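## Why bowls have rims

A bowl has three main parts: the base, the wall and the rim. The base is the circle it stands on. The wall curves upwards and holds the food in. The rim is the top edge, often thicker than the wall, and it makes the bowl stiffer.
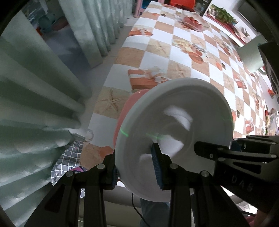 *A white bowl, tilted. Look for the rings around the base.*

A curved wall has no corners, so a spoon can reach all of the inside. Square dishes are different. They fit side by side with little wasted space, and rounded corners make them easier to wash.

Yetunde Adebisi, who sets out the tables in Wiststead, puts round bowls with round bowls. A see-through bowl is useful for small food such as cherry tomatoes, as you can check how much is left. A tray is wide and shallow, with a low rim, and suits packets and fruit.

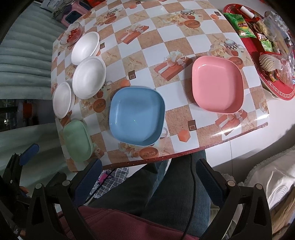 ## Try it

1. Fill a bowl with 251 ml of water.
2. Pour the water into a square dish.
3. Measure the depth in each.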